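Tullby Wool Blanket, Double Weave

I've sold blankets for 15 years and this is the one I keep stealing from my own stockroom. It's heavy without being hot, and the fringe doesn't shed all over your sweater (my last one did, ugh!).
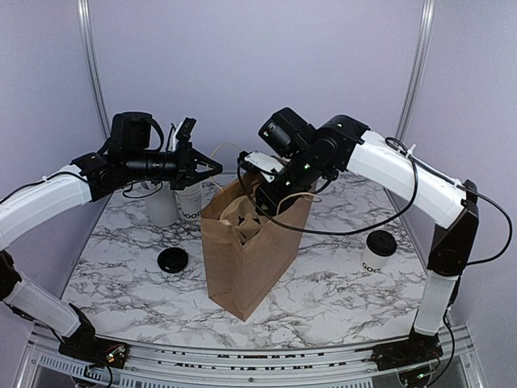
The yarn comes from Pintér, and they spin it a little looser than most, so it softens up fast. Wash it cold, dry it flat, and please don't iron it. Item no. 2792 is the oatmeal, 2132 is the moss green. I own both, no regrets!

Birger Sjöberg picks the colors every January and I get no vote at all. 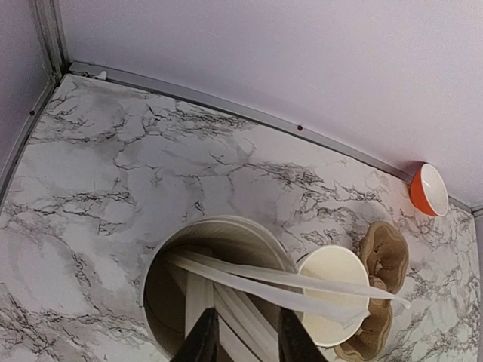
BORNUM, 10/1/26 – Moss green is back on the shelf! Oatmeal is still on backorder, so write to Senyo Abugri if you want your name on the list.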